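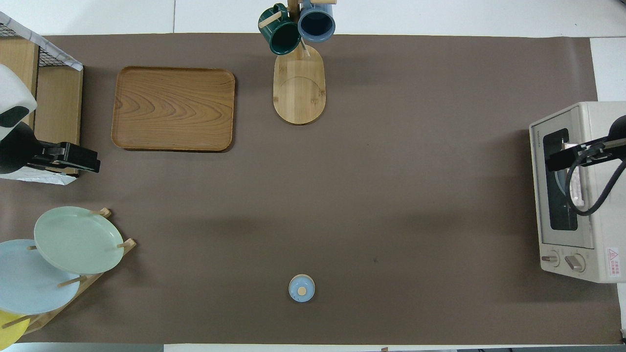
Curious Kids: How Things Work

Can a robot set the table yet?

Think about the last time you helped get breakfast ready. Maybe you took a mug down, grabbed a plate from the rack and made some toast, and I bet you were thinking about something else the whole time (like whether there was any jam left!).

For a robot, every bit of that is hard work. Look at the two mugs, one green and one blue, hanging on their wooden tree. Your hand knows how to lift a mug up and off without a bump. A robot with two straight fingers has to work out where the peg is, how to tilt the mug and how tightly to squeeze. Plates are tricky too, especially when they lean on each other in a rack the way the green, blue and yellow ones do.

So how does a robot learn? Mostly by practice, the same as you did with your shoelaces. Aniela Malinowski teaches robots in Weninville, and she says one small job, such as putting a mug on a tray, can take 1,000 tries before she trusts it. Toaster ovens take her robots 2,000, what with the door and the knobs!

Can they do chores, then? Some of them, slowly, when everything is in a spot they know. Move the tray to a new place or swap in a mug with a funny handle, and many robots get muddled. A whole messy kitchen is still too much, so for now you'll have to keep helping with the dishes.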